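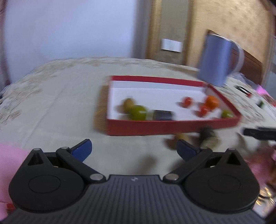 Red box, gripper open, approach phase. The fingers are sharp and the table is blurred.

June 12, 2023

Continue with the blur problem in the Ernik perception stack. Yesterday Na-rae asked me why the pose track jumps during the approach, and I promised to write my findings here so that she and Tin-yau can check them.

The image at the top is typical for the bad segments. The gripper keeps its place relative to the camera, so it stays sharp whatever the hand does. The fruits and the cloth are smeared. Our blur score is computed on the full image, and the ridges on the gripper body give it very strong edges. Therefore the score says "good" and the tracker accepts the image with full weight. I think this is the main mistake.

What I changed today:

Added a fixed mask for the gripper body and housings. The fingertips need a moving mask, which I take from the opening width. For now I made it a little too large.

Blur score is computed only outside the mask. I ran it again on recording 724. Before the change 7 images were rejected, after the change 18. All the new ones are inside the segment where the track jumps.

Feature limit is still 1000 per image. With the mask on, I also stopped the detector from putting points on the gripper. These points do not move, and they were pulling the estimate toward "camera is standing still". Beatrice suspected this already in December, I found her comment in the code.

Not solved: the floral pattern on the tablecloth. It repeats, and under blur the matcher sometimes prefers the wrong flower. The plain part of the cloth gives almost no points, so I cannot simply ignore the pattern. The rim of the red box could help, its edge against the white inside is still quite clear. I would like to try line features there.

Also the segmentation joined the green fruit and the dark block beside it into one object. Both are partly behind the front wall of the box. I did not touch this, it belongs to Ryszard's branch.

Next:
- run the masked version on the whole Fledport set overnight
- ask Waldemar if the opening width has the same clock as the camera. I see a small delay in the moving mask but I am not sure where it comes from
- write a test for the mask at full opening

Config is saved as ernik_mask_b. Please do not overwrite it before I compare with the old run.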